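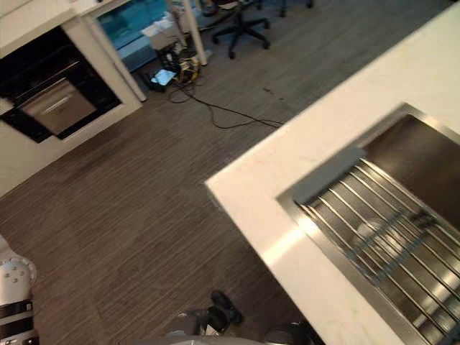
Roll-up rack across a stainless sink

Favo promo code knocked back at checkout, sale items excluded?

Posted in Homewares and Online Shopping

murasgate_mel
I've been putting together an order on the Favo site for the new place: two dining chairs, a quilt cover set and a cast iron casserole dish. The banner on the home page says up to 60% off clearance homewares, and I also have a welcome code from signing up to the emails. When I paste the code in at checkout I get "This code cannot be applied to one or more items in your cart". It doesn't say which items.

The chairs are clearance. The quilt cover is marked down but I don't think it's clearance, it just has a red price. The casserole dish is full price. I've tried it on my phone and on the laptop, logged in and logged out. The cart comes to $544 before delivery.

Is there a way to use the code on part of the order, or do I have to give it up? Also wondering whether splitting it into two orders means paying delivery twice. The sale finishes Monday so I'd like to sort it out before then.

Entwistle Road
Clearance is excluded from the welcome code. It's in the terms under the banner, you have to tap the little "conditions" link to see it. Red price and clearance are different things on that site. Clearance items have a product number ending in C. If the quilt cover doesn't have the C it should take the code.

The way the checkout works, one excluded item blocks the code for the whole cart. So do this:

Move the chairs to your wish list.
Put the code in with only the quilt cover and the casserole dish in the cart. Check the discount shows on both lines before you pay.
Pay for that order, then move the chairs back and check out again without a code.

Delivery is charged per order, so yes, you can end up paying twice. Small parcels to my postcode were a flat rate and furniture was priced separately by size, which meant splitting made hardly any difference for me. Put your own postcode into the delivery estimator in the cart for both versions and compare. If the saving from the code is less than the extra delivery, leave it as one order.

Two other things to check. The welcome code is single use, and a cancelled order still counts as using it, so get the first one right. And if you return the full price item later, they refund what you paid after the discount, not the ticket price. I had a colander and a set of bath towels go back last October and that's how it was worked out.

I don't work for them, I've just ordered a fair bit.

dusty_pelmet
codes never work on that site. I bought my chairs from Vorkska in the end, cheaper anyway

tallboy800
The answer about the C numbers is right. I'd add that if you're a rewards member the points don't count as a code, so you can use them on clearance as well. 2,000 points came off my last order as $20 and there was a bedside table from clearance in it. The points box is on the payment page, below the gift card one, and it's easy to miss on a phone. Chat support can also tell you which item is blocking the code if you give them the product numbers. They were quick when I tried in the morning and very slow after 6 pm.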